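Gripper Notebook, Trunddale Robotics Club
Entry by Branwen Lloyd
6/1/26

Long evening at the bench, and a good one, so I want to get it all written down while I still have it straight in my head. We are on the hand-held gripper again, the one Sioned Humphreys and I have been nursing along since winter, and the plan was to look hard at the finger pads before the Plaltumton meet in July.
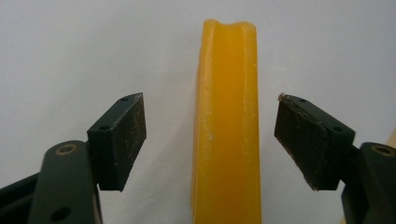
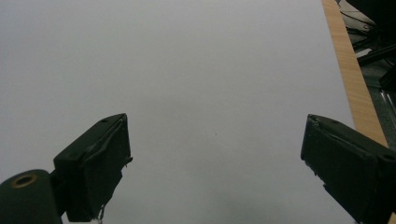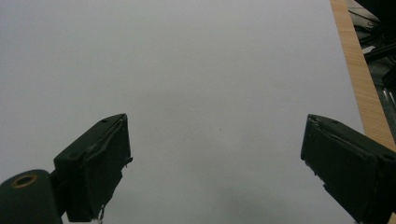
Dark green fingers, pads as they are now. Yellow bar in the first one only.

Notebook 2, p. 34

The yellow bar is my favorite of our test pieces (I know, I say that about all of them). It has that groove down the front, and the ridges are rounded, so it makes you think about where you want the pads to land. I'd like to come at it square from both sides with an even gap, and then try it again turned a quarter. Sioned thinks the quarter turn will be the harder one for the younger kids, and she has spent far more time coaching them than I have, so I'm inclined to listen!

Pads first. They're dusty and the edges are scuffed, and there's a pale crumb on the corner of the right one that I only noticed when I went through the shots at home. Our log has us at 2,371 closes on this set. Meredith, who ran the club before us, used to swap hers at 2,000, so we are well past what she would have put up with. I'd still like to wipe them down and run the bar once more before we spend money on new ones — mostly I want to know how much of the slipping is plain old dirt.

The left finger has a loose thread hanging off the underside. Please don't pull it until we know what it's attached to. Snip it if you must, and write down that you did.

The white surface has a tiny dark speck near the middle. I've decided to leave it alone for now, as it makes a handy thing to line the open fingers up on, and I'd rather have a mark we all know than draw a new one and argue over it.

Also spent a good while on the Prundia scoring sheet, which gives 347 points for a clean run and takes them away faster than I remembered. Dropping a piece costs more than being slow. I'll tell the kids that on the first day, and probably every day after.

For next time:
Wipe both pads, then the bar, same cloth, no cleaner.
Check the screws on both fingers. Sioned has the small driver.
Bar upright, square on, then the quarter turn.
Start a fresh count in the log if we change pads, and please date it.

Sioned, if you get in before me, the spare pads are in the tin on the second shelf, under the graph paper.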